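Dendby Residents' Newsletter
January

From the Repair Table: How to Care for a Kitchen Knife Without Fear

Many neighbors have asked me the same thing since the autumn: why are my knives not cutting anymore, and must I buy new ones? I am glad to answer, but the answer is a little long, so the editor gave me two pages this month. Please take from it what is useful for you and leave the rest.

I should say first that I am not a professional knife maker. My uncle had a small shop for scissors and kitchen blades, and I spent my school holidays there. Most of what I know I learned by ruining his cheaper knives. He had a shelf for them, and he let me work on that shelf as much as I wanted.

A dull knife is usually not a worn-out knife. When you cut on a board every day, the thin edge bends to one side. It is so small that you do not see it, but you feel it when the tomato skin does not open. In this situation the knife needs only to be made straight again, and for this we use the honing rod. Many homes have one, because it came in the block together with the knives, and in many homes it is the cleanest thing in the kitchen.

Hold the rod with its tip down on a folded cloth, so it can not slide. Put the heel of the knife near the top of the rod and pull the knife down and toward you, so that the whole edge passes over it. Then the same on the other side. Four or five passes on each side are enough. You do not need speed. On television the cooks do it in the air and very fast, and I would ask you not to do this, especially if there are children in the kitchen.

The angle is the part that people worry about. For a normal European kitchen knife, start with the blade at a right angle to the rod, go to half of that, and then to half again. A little less than this is where you want to be. Japanese knives are often thinner and harder, and many of them do not like a steel rod at all. If you have such a knife, please use a fine ceramic rod with a light hand, or go directly to the stone.

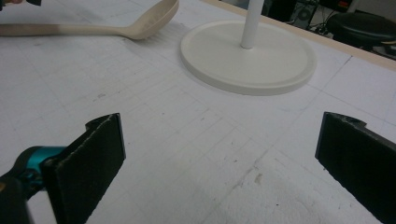
Sreekumar Pai
Repair Table coordinator, Dendby Residents' Association

Now to the stone. If the knife does not become better after the rod, then the edge is really worn and some metal has to be removed. A water stone with two sides is a good first purchase. The coarse side should be near 1000 and the fine side something between 3000 and 6000. You do not need a coarser one unless the blade has chips in it, and with chips I would rather have you bring it to the table than do it alone the first time.

Put the stone in water until the bubbles stop, but read the paper that came with it before you do. Some newer stones must only be splashed, and they can crack if they lie in water for long. Put a wet towel under the stone. I have seen people hold the stone in one hand and the knife in the other, and I could not watch it.

Lay the knife on the stone with the edge away from you, lift the back a little, and move it forward and backward with light pressure from two fingers of the other hand. Keep these fingers over the part of the blade that touches the stone, and well behind the edge. Work in sections from the tip to the heel. After some minutes, stop and feel the other side very carefully with your thumb, going from the back of the blade out over the edge and never along it. You are looking for a small rough line. It is called the burr, and it tells you that you have reached the edge. When the burr is there on the whole length, turn the knife and repeat. Then go to the fine side of the stone and do everything again with less pressure.

The gray mud that comes on the stone should stay there while you work. It is doing part of the job. Add some drops of water when it becomes dry, but do not wash it off until you are finished.

To keep the same angle, some beginners put a coin under the back of the knife to see how high it should be. It helps to look at it, then you take the coin away and try to remember the feeling in the wrist. There are also small clips that you can put on the back of the blade. I do not like them very much because they scratch the steel, but Malathi Chowdary uses one and her knives are sharper than mine, so I will not argue.

What not to do

Please do not put good knives in the dishwasher. The salt and the heat are bad for the steel, and the knife hits against the plates. Wooden handles will open after a time and then water goes inside. Wash by hand, dry directly, and put it away.

Please do not cut on glass, stone or a plate. A glass board is easy to clean and it will finish your edge in one evening. Wood is best, and soft plastic is also fine. When you want to move the chopped onions into the pan, turn the knife around and push with the back of it. This habit alone gives you some more weeks.

Loose in the drawer is also not good, for the knife and for your fingers. If you have no block and no magnet on the wall, fold a piece of thick cardboard around the blade and close it with tape. It looks poor but it works, and I have used the same one for my bread knife for three years.

The pull-through sharpeners, where you draw the knife through a small slot, I do not forbid to anyone. They take away a lot of metal and leave a rough edge, but for a cheap knife in a holiday house they are acceptable. For a knife that you love, no.

Bread knives and scissors

A bread knife with teeth can not be sharpened on a flat stone. Each tooth needs a thin round file from the beveled side. It takes a long time, and with a simple bread knife it may be cheaper to replace it. They stay useful for many years, so do not hurry.

Scissors are another subject. Do not cut aluminum foil with them and believe that they are sharp now. It removes small roughness, and this feels nice for one day. Often the only problem with scissors is the screw. If the blades do not touch along the whole length, tighten the screw a quarter of a turn, put one drop of oil and try again. If they are still folding the paper instead of cutting it, bring them. I ask only that you bring fabric scissors and paper scissors with a note on them, as the last time I had a discussion with Kavitha Thevar about a pair which had been used for wallpaper, and she was right and I was wrong.

A test at home

People like to shave the hair on the arm, but this is not necessary. Take a sheet of newspaper, hold it at the top, and cut down from the edge. If the knife goes through without tearing, it is sharp enough for every kitchen. Where it catches, there is a dull place, and you can go back to the stone only with this part. A ripe tomato is a better test, and you can eat it after.

The next table

We meet on Saturday in the ground floor room, from 2 in the afternoon, and we close when the last knife is done or when I am tired. Last year we had 67 knives over the table, and I would be happy to have more. Sharpening costs nothing for residents. There is a tin for the stones, which become thin and have to be replaced, and you may put something in it.

Some requests from my side. Wrap your knives in a towel or newspaper and carry them in a closed bag. Write your name and apartment on tape on the handle, not on the blade. Please bring not more than three at one time, so that everybody has a turn. Wash them before. I mention this because of the fish knives.

Murali Mathew will be there too, and he takes garden shears and hoes until the growing season begins. After that he has his own beds to look after. He asks that you brush off the soil at home. If your shears have a broken spring, bring the pieces also, even when they look hopeless.

If somebody wants to learn and not only leave the knife, come in the first hour. I have two practice stones and some old blades, and you can make all the mistakes on them as I did. Two persons can learn at the same time, with more it becomes narrow at the table. Anil Shenoy keeps the list, and you find him on the second floor or by a note in the association mailbox.

In the next newsletter I want to write about cast iron pans and how to save one with rust. If you have such a pan in the cellar and would lend it to me in its bad condition, please do not clean it first.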